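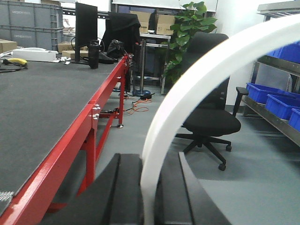 Última modificación de esta página: 18 de abril de 2021

Cuaderno de taller. Pinza Inska en prueba, segunda tanda

Seguimos con el kit de evaluación que nos mandó Troleck: pinza de dos dedos, protector curvo blanco, cámara de muñeca y licencia del software Pernutetti. El préstamo se acaba pronto y hay que decidir si lo compramos o lo devolvemos.

Montaje igual que en la tanda anterior. Mesa roja con el tablero de fieltro gris oscuro, monitor al fondo. No he tocado los tornillos del larguero.

Cámara. El protector cruza la vista en diagonal y los dedos quedan desenfocados en la parte de abajo, de tan cerca que están. Para localizar cajas a media distancia me vale. Para ver el contacto entre dedo y pieza, no. He probado a bajar la exposición desde Pernutetti y el arco se sigue viendo algo borroso. Preguntar a Troleck si venden el soporte de cámara más adelantado que salía en el catálogo de diciembre.

Agarre. 26 intentos con cajas de cartón pequeñas, 17 buenos. Casi todos los fallos, por entrar torcido con el dedo izquierdo. Con el reborde del dedo derecho las piezas finas se sujetan mejor, pero al soltar se enganchan. Probar con la apertura al máximo antes de retirar.

Software. La calibración tarda 300 segundos y no se puede interrumpir. Si se corta la conexión hay que empezar de cero; me pasó dos veces. El registro guarda bien las posiciones, pero exporta los decimales con punto y nuestra hoja los lee como texto. Arreglado a mano por ahora.

Precio. La oferta es de 1637 euros por la pinza con protector, sin cámara. El juego de dedos de repuesto va aparte. Azevedo ofrece algo parecido con mantenimiento incluido, pero no presta equipo para pruebas. Les he pedido presupuesto por escrito.

Pendiente:
repetir los agarres sin el protector, a velocidad baja
recoger el cable naranja que pasa por debajo de la mesa
pedir a Troleck el plano de los dedos
comprobar si la garantía cubre cambiar el soporte de la cámara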